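Keeping kids' books and picture books in one piece, workshop table tips

Posted in: Paper, Home Repair, Kids Rooms
2,404 views

Did a whole shelf of these in May so writing it down before I forget. Mostly picture books, folk tales, a couple of big legend collections with the floppy covers. Everything below works for library discards too.

Before you start

Clear table, clean hands, no hand lotion. Coffee goes on another table. Not the other end of the same table, another table.

Wax paper, cotton swabs, a soft brush, a bone folder or the back of a butter knife, white PVA glue. I use the Vendholm bookbinding stuff, the small bottle. School glue dries too stiff and cracks at the hinge. Never use tape from the kitchen drawer. It yellows and takes the picture off with it when it lets go.

Loose page

Brush out the gutter first. Crumbs, sand, whatever. Thin line of PVA along the inside edge of the page, thin as you can get it, a swab works ok. Slide it in, line up the top and bottom, close the book. Wax paper both sides of the page or you'll glue three together. Weight on top overnight.

Do one page at a time if you can stand it. Two at most.

Torn page

Line up the tear so the little white fuzzy edges overlap the way they want to. Document repair tape on the back side if there is a back side. Picture books usually print both sides, so pick the one with less going on. Rub it down from the middle out.

For a tear that runs right through the words, use a tiny bit of glue on the fuzzy edge only, then wax paper, then weight. Leave it 30 minutes before you peek.

Weights

Anything flat and heavy. Bricks wrapped in an old towel are fine, so are phone books if you still have some. Cast iron leaves rust marks so wrap that as well. Keep the weight even accross the cover, a heavy thing in one corner will warp the board and then you have a different problem. 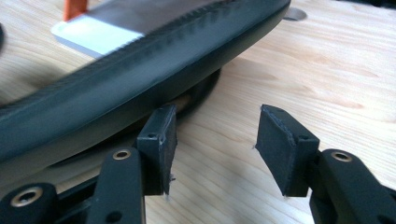

Wobbly spine

Stand the book up, open it a crack, look down the spine. If there's a gap between the cover and the pages you can get in there with a knitting needle. Dip the needle in glue, roll it down inside the hinge, do the other end. Close. Press the groove with the bone folder. Weight, overnight again.

If the cloth is split all the way thru you need a new strip. Tavares sells it by the yard, black or tan. Cut it longer than you think, trim later.

Sticker gunk

Price stickers, store labels, the big orange clearance ones. Hair dryer on low, keep it moving, lift a corner with your fingernail. Left over stickiness comes off glossy covers with a dab of cooking oil on a cotton ball, then wipe dry. NOT on dust jackets made of plain paper, it soaks in and stays forever.

Musty smell

Big lidded bin. Open box of baking soda at the bottom, book standing up and fanned open on something so it doesn't touch the powder. Lid on. Check after a few days, some take a couple weeks. Kitty litter works too, unscented. Dryer sheets just make it smell like must and dryer sheets.

Jackets

Clear covers from a roll. Irer makes a 16 inch one that fits the tall picture books, the standard one is too short for those. Fold, don't tape it to the boards.

Shelving

Big ones lie flat, or stand up snug with others the same height. Leaning is what kills the spines. Out of the sun, off the outside wall if your house gets damp. Don't cram them, kids pull from the top of the spine and it rips.

Board books: damp cloth, wipe, stand open to dry. Done.

Will add the part about water damage when I get a minute.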